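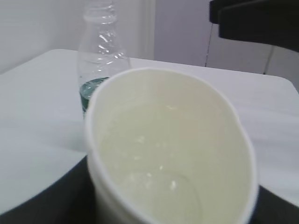
Figure 3.1 A paper cup and a clear plastic bottle.

Chapter 3
Drinking Water and Its Containers

Every day we drink from things that we soon throw away. In this chapter we study how water comes to the table, and what it costs to put it in a cup or a bottle. We begin with the town of Zevalden, where Birthe Hauksdóttir asked 378 households in August how they drink at home and at work. 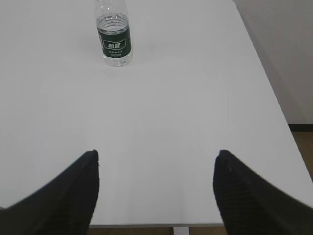
Most of the families had good water from the tap, but 28 of them still bought bottles every week. When she asked for the reason, many answered with the word "taste." Taste is difficult to measure, and we return to it in Section 3.4. Before this, the student should know three terms: source, treatment and supply. Section 3.1 explains them with the help of the Zevalden waterworks.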